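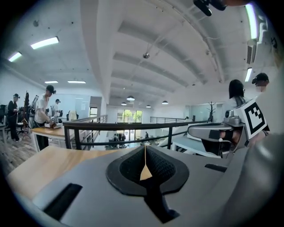
Work on the upper floor, with a black rubber finger pad on the housing of a hand-held gripper.

Reading time: 3 min

Equipment budgeting for hand-held gripper work is the planning and purchase of the tools, furniture and spare parts used to record manual tasks for robot training. It differs from budgeting for a fixed robot cell in that most of the money goes on small items bought in sets, and the largest single cost is often the room.

Scope

A budget is normally split into capital items and consumables. Capital items include grippers, cameras, worktables, monitors and stands. Consumables include finger pads, straps, printed markers and the objects handled during tasks. Charging points and storage are sometimes left out of early drafts and added later as building costs.

The Kwofie method

The Kwofie method is a planning sheet named after the workshop in Hatville where it was first used. It was drawn up by Ekua Akpalu, a purchasing officer, and revised in April by Comfort Darko. The sheet starts from the number of workstations and works outwards. Each station is given a table, a screen, a pair of grippers and a share of the spares cupboard.

The Hatville workshop planned for 13 stations. Its first order set aside 3000 pounds for tables and stands and 1248 pounds for finger pads, with a further 500 pounds held back for markers and straps. Grippers were entered on a separate sheet and leased from a supplier, Bornach, for the first year.

Finger pads and markers

Pads are treated as wearing parts. Buyers usually ask for the price of the pad alone and the price of the complete finger, as some suppliers sell only the second. Rubber pads with a textured inner surface are ordered in matched sets so that both sides of a gripper close evenly.

Square black-and-white markers are cheap to print but need a rigid backing. The sheet lists the backing and the fixings on their own lines — an early version left them out, and the Hatville order was short.

Premises

Upper floors and mezzanines are often cheaper to rent than ground-floor space. The planner has to allow for floor loading, railings and the route by which tables are carried up. Lighting is checked before cameras are ordered. At Urnotthorpe, a smaller site using the same sheet, the lighting survey was charged to the building budget.

Criticism

Darko has noted that the sheet gives too little weight to staff time, mainly for setting up and cleaning. Version two adds a line for it but does not suggest a rate.

This page was last edited on November 8, 2023.

We use cookies to remember your settings. Accept | Manage choices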